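Section 4. Your first shift with the arm in the lounge

I'm Babita Khurana, and I look after the lounges at Avemgate. I wrote this part of the guide for the hosts, so it skips the wiring (Section 2 has that) and sticks to what you'll do on a normal day. Most of you used to spend the first 30 minutes of a shift fussing with trays and cushions. The tray part is now shared with the arm, and yes, it feels odd for a week or so!

Before you start

1. Put the fruit tray on the coffee table, on the far half, with nothing stacked on top of anything else.
2. Walk once around both tables and look for bags, cups and kids' toys within reach of the arm.
3. Check the light on the front of the base. Green means you can go on. Any other color, stop and turn to page 47.
4. Open the Driria panel, pick "Tray" and press Start. Then step back behind the sofa. 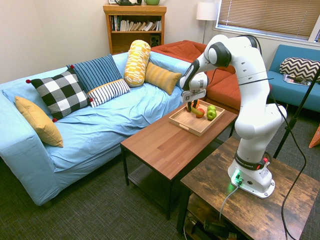 Fig. 4-1. Arm over the fruit tray, green light on at the base.

Note: Bananas are the fussy ones. If the arm tries the same banana twice and gives up, press Pause, turn the fruit a little and press Resume. I do this most mornings and it doesn't count as a fault, so please don't log it.

Caution: Never reach into the tray while the arm is moving, even for a quick grab. Press Pause first and wait for it to stop – every time.

When guests are around

5. Pause the arm if anybody sits down next to the coffee table.
6. If someone wants fruit, hand it to them yourself. You're still the host, and people like being asked which apple they'd prefer.
7. Restart only from the panel.

What's different for you

You no longer fill in the paper tray sheet. The panel keeps the last 200 runs, and Kao picks them up at the end of the shift. Cushions, magazines and talking to people are all still yours, and we've moved the tray minutes over to the front desk, where you'd been asking for more help since October.

If something looks wrong and the panel shows code 534, leave the arm where it is and call the Vavberg support line. Don't push it back by hand.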